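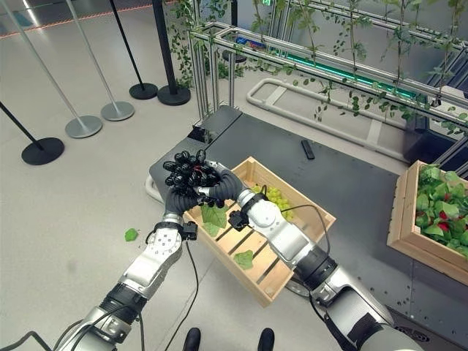 Bamville Rowing Hall is an indoor sports arena in Bamville, used mainly for basketball. It is the home court of the Sirkden Basketball Club, which moved there from a smaller school gym in the town of Sirkden. The name comes from the first use of the building. It was opened in 1926 as a boat store and winter training place for rowers, and the basketball floor was added later.

History
The rowing club left the building after the river channel was made narrower. For several years the hall was used for storing furniture. The city bought it and put in a wooden floor, two baskets and a small stand on the north side. The south stand was built after the basketball club was promoted to the regional league. The old boat doors were kept and are today the entrance for teams.

Building
The hall has one main court and 248 fixed seats, all of them on the two long sides. Behind the east basket there is only a wall with padding, and visiting teams have complained about the short distance. The roof is carried by 12 steel arches from the original construction. There are 6 changing rooms, two of which are for referees. The scoreboard was supplied by the firm Okabe and replaced an older board operated by hand.

Use
The club's season at the hall starts in September. Youth teams train there on most afternoons, and the adult wheelchair basketball team has the court in the evening. The Arkix Cup, a preseason tournament for under-16 teams, has also been played in the hall. In summer the floor is closed for sanding and new varnish.

Page last changed: 9 Jul 2019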